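Racing wheel night moves to Erthorpe hall

The Laltton sim racing club will hold its next open evening at the Erthorpe hall on Mon 11 February, starting at 5 p.m. The club has outgrown the back room at Escobedo, where almost 11 people were sharing one table by the end of last season.
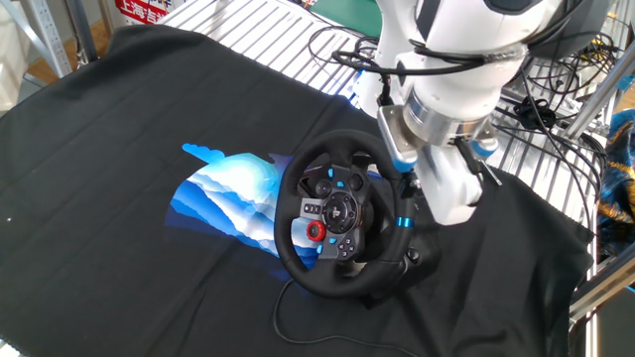 Visitors can try a wheel with a leather-wrapped rim, a red rotary knob and a PlayStation logo on the hub. Toshio Fujimoto, who runs the sessions, said first-timers get a short practice run before they join a race - usually 4 laps with the driving aids on.

Entry is free for anyone under 16. Adults pay at the door, and the money goes toward pedals and a second seat. The club's spring league begins in April, and sign-up sheets will be out on the night.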